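Subtitles out of sync from episode 2 on — Brutlow, season 1
Jiltora Support > Playback > Closed
Opened by: Virgil Enache
Device: Smart TV app, also tested on tablet and laptop
Plan: Household

Virgil Enache
I'm watching Brutlow with English subtitles and they run late on every episode except the first. Episode 1 is fine all the way through. Starting with episode 2 the lines come up well after the actor has spoken, and by the last act the gap is long enough that the subtitles sit over the wrong person. In the dinner scene where Jaramillo tells her brother she sold the boat shed, her line shows while he is walking out the door, so it reads like he said it.

What I have tried so far:
Restarted the TV and the router.
Signed out of the app and back in.
Deleted the app and installed it again.
Switched subtitles off and on during playback.
Changed the audio from surround to stereo.

None of it made a difference. Other shows play with correct subtitles on the same TV. I watched two episodes of Utville the same evening and those were fine.

Nicanor Maldonado (Support)
Thanks for the list, that saves us some steps. Could you check three more things?

Does the gap start at the opening line of the episode or does it grow as the episode goes on?
Is the recap before the episode turned on or skipped?
Does it happen with the Spanish subtitles too?

Please also send the app version. It is at the bottom of Settings, under About.

Virgil Enache
Answers in order. The gap is there right after the opening titles and then gets worse after the middle of the episode. I had recap skipping turned on. Spanish subtitles are in the right place for all of episode 2. I did not check Spanish past that.

App version is 6.280.

I also tried it on the laptop in the browser and got the same thing, so I don't think it is the TV.

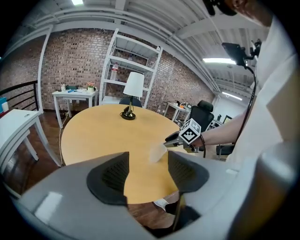 Nicanor Maldonado (Support)
With the laptop showing the same gap we can rule out the TV app, so please don't reinstall again. I compared the English and Spanish files for episode 2. The English one was timed to the version with the long opening, the one where the ferry comes in before the titles. The version we stream has the short opening. That accounts for the first gap. The second one, after the middle of the episode, looks like a trimmed scene, but I need the content team to confirm it.

I have passed this on with the episode numbers. In the meantime, you can move the subtitles by hand on the laptop:

1. Start the episode and pause it after the titles.
2. Open the subtitle menu and choose Timing.
3. Press Earlier until the line matches the speech. Each press moves the text by 1000 milliseconds.
4. Resume. You will need to do it again after the middle of the episode.

The TV app does not have the Timing option yet.

Virgil Enache
The manual setting works on the laptop. 2 presses after the titles got episode 2 close enough to watch, then more once the harbor meeting was over. It does not remember the setting, so I had to do it over when I paused for dinner and the browser tab reloaded. I would like to watch on the TV, so please leave the ticket open.

One more thing that may help. The English subtitles for episode 3 include two lines that are not spoken at all. They come up during the night drive, when Jaramillo is alone in the truck with the radio on, and seem to belong to a phone call. I assume that is another cut scene.

Nicanor Maldonado (Support)
Yes, the phone call was in the longer version and is not in ours. I added that to the report. The content team confirmed that the English files for the whole season, apart from episode 1, came from the wrong delivery. They have asked for the right set.

Status changed to: Waiting on content

Nicanor Maldonado (Support)
New English subtitle files are up for episodes 2 through 6. Please close the app fully before you check — the old file can stay in memory if the episode was left paused. On the laptop, set Timing back to zero or the new subtitles will come up early.

Virgil Enache
Checked on the TV. Episode 2 is right from start to finish, and the extra lines in episode 3 are gone. I went through the first part of 4 and 5 and both matched. Episode 6 I have not opened and don't want to skip around in, but I will write again if it is off. You can close this.

Status changed to: Resolved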